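How to Sort Out a Shed Full of Inherited Tools (Without Losing a Whole Month)

When my uncle moved out of the house in Rilton, I said I'd take "a few bits" from his shed. My brother-in-law turned up with a van. So if you've also found yourself the owner of three generations of chisels and a great many jam jars, pull up a chair, because I've now done this once properly and once very badly, and I'd like you to skip the bad version.
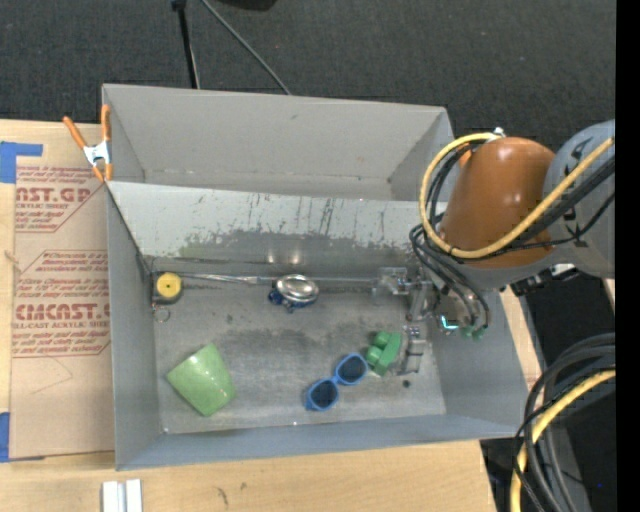 First job, before you touch anything: clear a bit of floor and a bit of table. I know it's boring! But if you start opening boxes with nowhere to put what's in them, you just end up with the same muddle in a different room. I used the kitchen table and an old door across two trestles in the garage. Put a sheet down if you care about the table (I didn't, and now there's an oil mark shaped like Wales).

Step 1: Rough sort, and be quick about it

Go through one box at a time and make big, lazy groups. Cutting, measuring, hitting, turning, holding things still. Fixings go in their own tub and you don't look at them again until Step 4. Don't stop to clean anything. Don't stop to look up what it's worth either, I lost an entire afternoon to one brass plumb bob.

Anything you can't name goes in a mystery tub. Mine was an old washing-up bowl and it was full by teatime.

Step 2: Deal with the duplicates

You will have too many of something. For me it was tape measures and adjustable spanners. Line them all up and try them, one after another. For tapes, pull out a good length, lock it, see if it creeps back, and wiggle the hook on the end. It's meant to slide a tiny bit, so don't go bashing the rivets tight. Then check it against a steel rule you trust. I had one that was out by enough to ruin a shelf, and I suspect it already had.

Keep your favourite two. One for the house, one for the shed. The rest can go.

Step 3: Clean what's left

For light rust I use wire wool and a splash of ordinary oil, with gloves on. For the crusty stuff, soak it in white vinegar overnight, scrub it with an old toothbrush, rinse in water with a spoonful of bicarb, then dry it straight away. And I mean straight away, hairdryer if you have to. Wipe it with oil once it's dry or it'll be orange again by breakfast.

Don't put wooden handles in the vinegar. Rub those down with fine sandpaper and give them a coat of linseed oil. Lay the oily rags out flat outside to dry before you bin them, please, as a scrunched-up one can catch fire all on its own.

Step 4: The fixings

Right, the jam jars. My friend Gilang Wibisono, who has far more patience than me, counted every screw in his dad's garage and got to 1,462. Please don't do this. Tip a jar onto a tray, pick out anything bent, rusty or chewed up, and sort the rest by length. If there are fewer than a handful of one kind, they go in the "odds" jar. Nearly 100 of mine went to scrap from the first jar alone and I haven't missed a single one.

Label the jars on the side, not the lid. Lids wander.

Step 5: Find homes for the rest

Ask round the family first, even if you think they won't want anything. My cousin in Nelley asked for one small hammer and was so pleased with it that I felt awful for nearly giving it away. After that, try a tool charity or a repair café, and scrap metal last.

The mystery tub I took along to a repair morning and we named all but two things. One has a handle and a sort of hook. If you've got any ideas, the comments are open.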